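Section 5. The two-arm box lift

In this section you will teach both arms of your Kpodo station to take one box together, lift it, and put it down again. The students of the robotics club usually need two meetings for it. Please finish Section 4 (moving each arm alone) before you start, because we will not repeat how to open the control program or how to save a position.

What you need

The station, with both arms fixed to the front rail
The printed tin box from the club shelf, closed and empty
A laptop with the Nalar program installed
One partner. This exercise is not permitted alone.

5.1 Prepare the station

1. Switch on the laptop first, then the left arm, then the right arm.

2. In Nalar, choose "Two arms" and wait until both names appear in the list. If only one name appears, see the note at the end of this section.

3. Follow each purple cable with your finger from the base to the wrist. It must be free to move at every joint. A cable that is pulled tight at the elbow will stop the arm in the middle of a lift.

4. Send both arms to the position HOME and open both grippers fully.

5. Put the box in the middle of the floor, with the picture on the lid facing up.

CAUTION: Keep your hands outside the station when the arms have power and the program is running. The partner who is not at the laptop keeps one hand near the stop button for the whole time.

5.2 Teach the lift

1. Decide who is driver and who is watcher. Change roles after each 5 lifts.

2. Bring the left gripper to its end of the box. Move slowly in the last part. Save this position as L1.

3. Do the same with the right gripper and save it as R1.

4. Close both grippers with the same command ("Close both"). If you close one before the other, the first gripper will push the box away from the second.

5. Raise both arms in small steps. The lid should stay level – if one side climbs faster, stop and correct the slower arm before you continue.

6. Save the raised positions as L2 and R2. Lower the box, open both grippers, and return to HOME.

During the work you have the station view and the two wrist views on the screen.
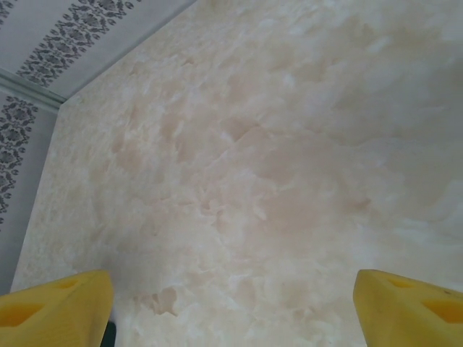
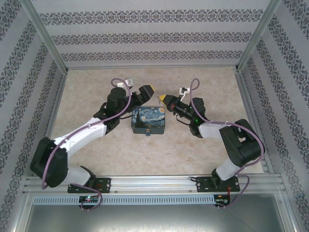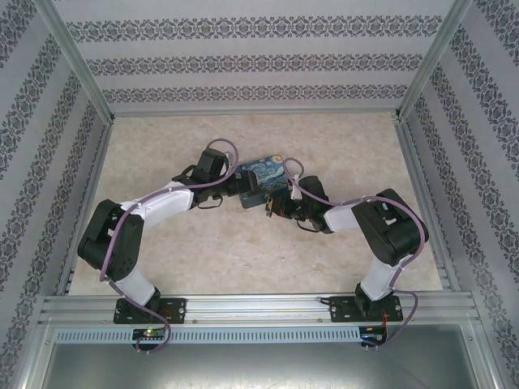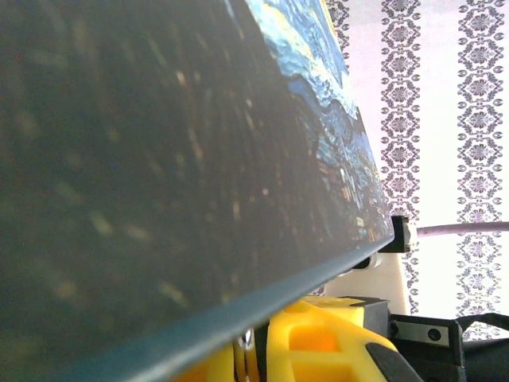
5.3 Repeat and record

1. Run the saved positions in this order: HOME, L1 and R1, close, L2 and R2, down, open, HOME.

2. Make 8 lifts without changing any position. Write the result of each one in the team notebook with one word: good, tilted, or dropped.

3. If you have 3 or more lifts that are not good, go back to 5.2 and teach the positions again. Do not try to repair the result by making the grippers close harder. The tin bends easily, and a bent box will never give you the same lift two times.

4. When your team has a good series, save the recording in the shared folder Furkel, under your team name. Sharada Namboodiri collects the recordings for the Tivden competition in May, and she can only use files which have a team name.

NOTE on speed: The speed value in Nalar goes up to 1,000. Please leave it at the value which is set in your team profile. Teams that want to work faster should first ask Tarek Obeidat, who will check the saved positions with you.

NOTE on the wrist cameras: When the gripper is very close to the box, the wrist view is filled with the box and it is difficult to judge the distance. Use the station view for the approach, and the wrist view only for the final correction.

5.4 If something does not work

Only one arm is in the list.
Close Nalar, switch off both arms, and begin again with the laptop. If the second arm is still missing, look at its plug under the rail. Do not change the plugs between left and right, as the program will then move the wrong arm.

The box turns when the grippers close.
The two grippers are not on the same line. Open both, move one of them a little forward or back, and save its position again.

The box slides down during the lift.
Check that the finger tips are clean. Wipe them with a dry cloth, with the power off.

An arm stops and does not answer.
Press stop. Support the arm from below with your hand before you switch off the power – without power it falls by its own weight, and the wrist camera hits the floor first. Then tell the person who leads the meeting.

Before you leave, send both arms to HOME, switch off in the opposite order (right arm, left arm, laptop), and return the box to the shelf. Section 6 continues with passing the box from one arm to the other.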